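Speaker notes – floor loading and finishes in converted mill buildings
Clondirstead session, 7th March

Slide 1. Start with the building. Timber joists, long spans, two later screeds on top. The drawings give a design load of 3000 pascals, and the December survey did not confirm it.

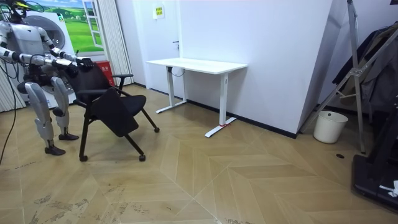 Slide 2. Point loads govern the finish well before they govern the joists. A spread load figure says little about what a sheet floor has to take. Take the chair with its backrest being held: all of its weight reaches the floor through small contact areas, and the same applies to shelving feet and pallet trucks. Give the contact pressure, then the indentation limit.

Slide 3. Potivau trial area. Screed moisture was logged at 821 points. Readings near the north wall stayed high – show the plot, do not read out values.

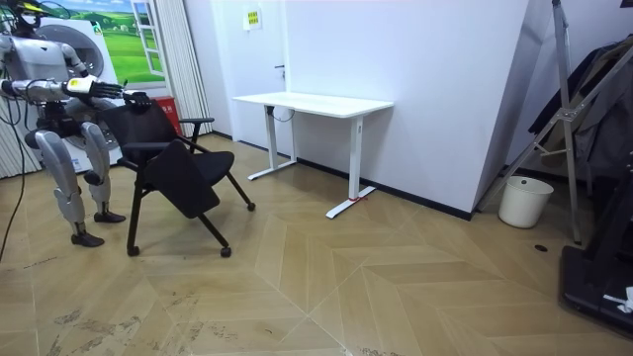

Can the finish go down before the screed is dry? Only over a surface membrane, and the membrane has to be rated for the measured moisture.

Slide 4. Grindano detail. Movement joints in the screed are carried through the finish at the same line. Where the joint crosses a doorway, use the metal cover strip and leave

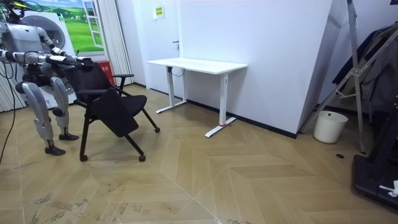 the fixings on one side only, so that the strip can slide. Joint width is set from the seasonal range, around 30 percent over the calculated figure.

Slide 5. Belay schedule. Inspect joints twice in the first year, then yearly. Record width and edge damage.
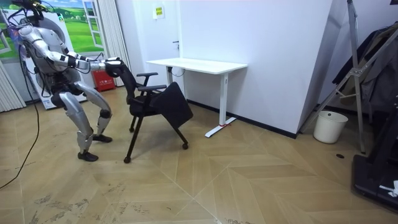 Fig. 4. Black office chair, held at the top of the backrest.

Slide 6. Open points: north wall moisture, load plate wording. Leave this up for questions.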